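Gakton brick fair and the Van Wijk kiln, notes typed up at the hotel

Two nights, one fair, one works visit. Feet gone.
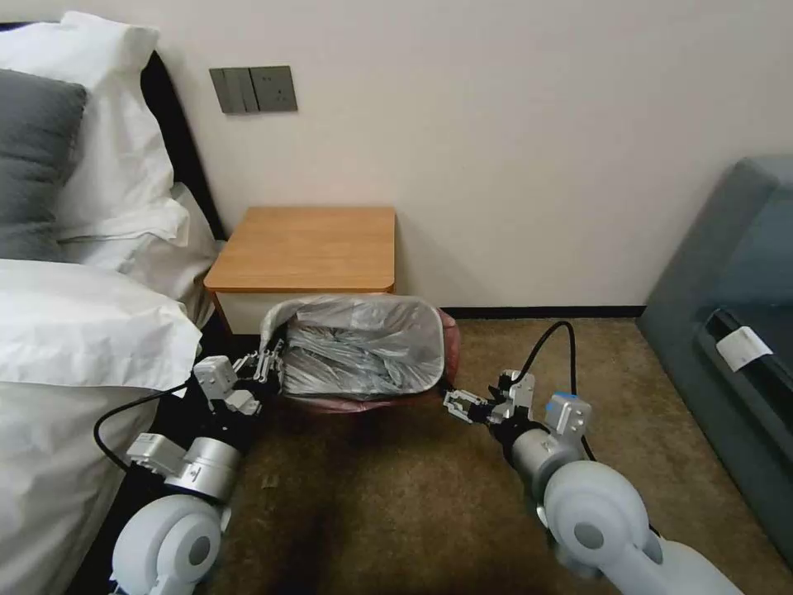 Veerle De Bruijn reckons I should have skipped the fair altogether and spent both days at the kiln, the halls being the same stands every year and the coffee worse. She has a point. Still, some bits worth having.

Fair first. Got in at opening, queue for badges already out of the door. 182 stands according to the leaflet, mostly pavers and cladding, not much for anyone doing repairs. Flirbridge had lime mortars in little trays you could rub with your thumb, very useful, came away with four samples and a sore thumb. Plandari were showing roof tiles. Nice colours, bit too even for old houses. Asked about hand-made ones, was told July, maybe.

Lunch was a cheese roll. Moving on.

Van Wijk in the afternoon, bus from the main gate, 18 of us plus the driver. Esben Skov took us round and talks fast so my notes are patchy. Clay comes from their own pit behind the sheds. Gets left out over winter, then mixed, then pressed into sanded moulds. They still do one line by hand for odd shapes. Watched a woman throw the clay, knock it out, next one, never looked up.

Drying sheds next, warm and smelt of wet dog. Then the kiln itself, long low thing, you feel it through your shoes. 3000 bricks to a load on the small one, that's the one we would be using. Reds from the middle, darker ones nearer the fire. Esben says people always ask for the dark ones and there are never enough.

Minimum order is 2000, which is more than we need for the garden wall but could share with next door. Price list to follow by email. Asked about seconds, they sell them from the yard, cash, bring your own van.

Things to chase:
delivery cost to the coast
weather the sanded face comes in the narrow size
Flirbridge data sheet, the buff one
send Veerle the yard opening times

Bus back was late. Missed the talk on frost damage, anyone got the slides?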